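My Sourdough Starter Went to the Lab

I mailed a spoonful of my sourdough starter to strangers in May, and I have been boring my friends about it ever since.

It began with a flyer at the bakery supply store in Kandthorpe. A small nonprofit called Prason was asking home bakers to send in a bit of starter so its scientists could see which yeasts and bacteria were living in there. Free kit, prepaid envelope, a short form about your flour and your kitchen. I keep my starter on top of the fridge and feed it rye when I remember, so I figured I'd make an interesting mess of their data!

They had asked for 2,729 jars' worth. They got 3,111, and you can tell from the newsletter that the staff are still a bit dazed by it (mine was logged on a Tuesday, which I know because I checked the tracking page far too often).

My results ran to two pages. The bulk of what's in my jar is one very ordinary sourdough bacterium and one very ordinary yeast. I'll admit I was hoping for something rarer. But there was a smaller group of acetic acid bacteria, the vinegar-making kind, and that explained a lot about my bread. My husband has been calling it "the sharp loaf" for years. I tried feeding the jar more often and keeping it a little cooler, and the next few loaves came out milder. He says he misses the old one.

What I loved most was the open day in Getmont, where Prason shares a building with a few other groups. I drove 68 miles and ate three kinds of pancake before noon. We got to look down a microscope at live yeast, which wobble around like tiny soap bubbles, and one of the researchers talked us through how DNA gets pulled out of a blob of dough. Flour is a nuisance, apparently. It brings so much plant DNA of its own that the microbes can get lost in it.

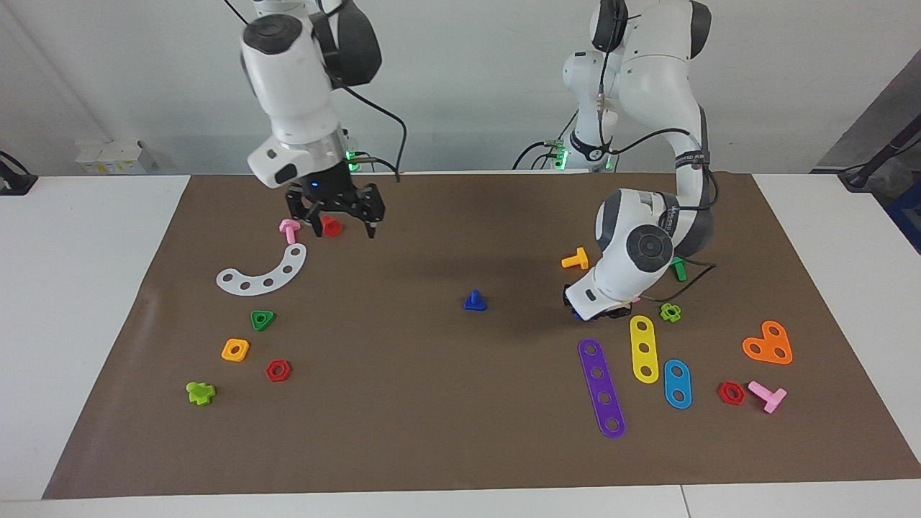 Two robot arms reaching down over the work surface, with a pink plastic bolt by one gripper.

The next round is called Treloar, and it's all about pickles and kraut. I've already signed up, and there's a cabbage on my counter waiting for the weekend. If you want in, ask for a kit early and label your jar before you do anything else. I mixed mine up with the pancake batter the first time and had to start over.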